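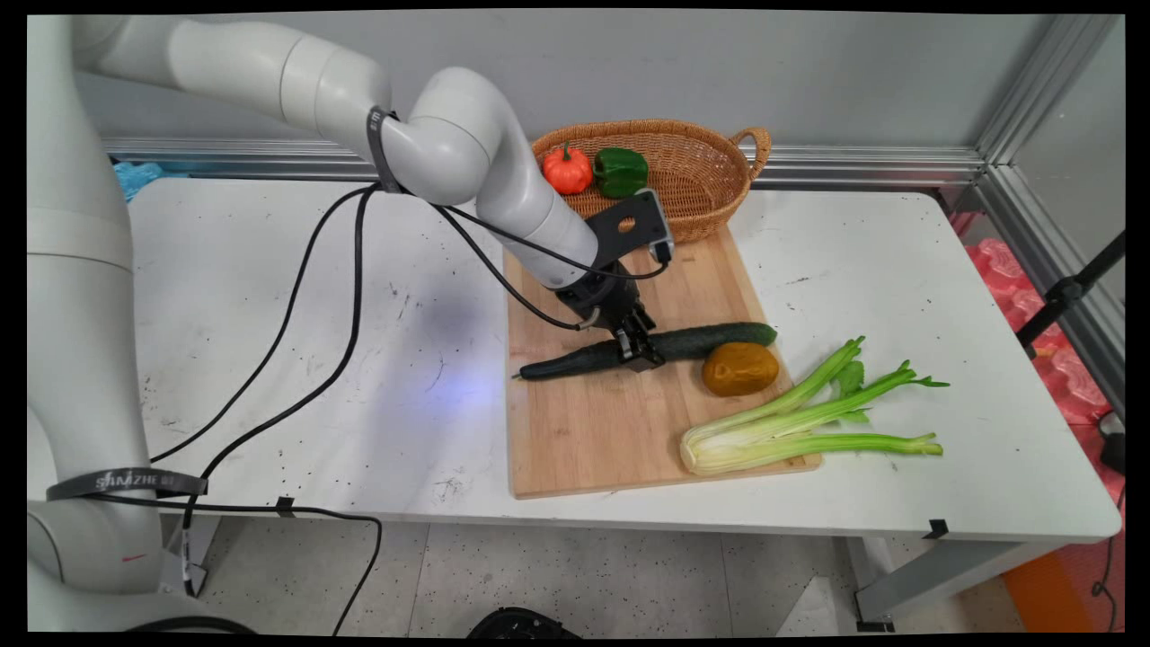
The arm with its cucumber. Potato and celery still on the board.

Tuesday, October 31, 2023

Back from the afternoon at Pranari, feet sore, and no closer to believing I'll own one of these. I went because Vincze keeps printing that kitchen machines are nearly here, and I wanted to stand next to one before I rolled my eyes in print again.

So, the cucumber. The gripper had it round the middle, two black fingers shut on it, and I will give them that much. A cucumber is a kind vegetable, though. It's long and firm and you can grab it nearly anywhere. I asked about the celery and got a long answer about leaves. I asked who washes the potato and got a shorter one.

A pumpkin and a green pepper were waiting in a wicker basket at the back. I would pay to see it seed the pepper. I'd pay more to see it get into the pumpkin, which I can barely manage myself with the big knife and some swearing.

They told me they've logged 600 pickups on the vegetable table. Fine – but supper at my house is peeling, chopping, finding the lid, wiping up, and noticing the onions have gone soft in the drawer. Picking things up is the part I never minded.

The shop floor people at Preltton have a better case, I think. Same part, same bin, all day. February's visit there half convinced me, and I should dig out those notes before I write the column.

Came home and made soup. Had to stop 4 times for the doorbell, gave out candy with wet hands, and let the carrots catch on the bottom of the pan. Must buy more candy if it's like this next year. Column due at 1250 words and I have the first line only.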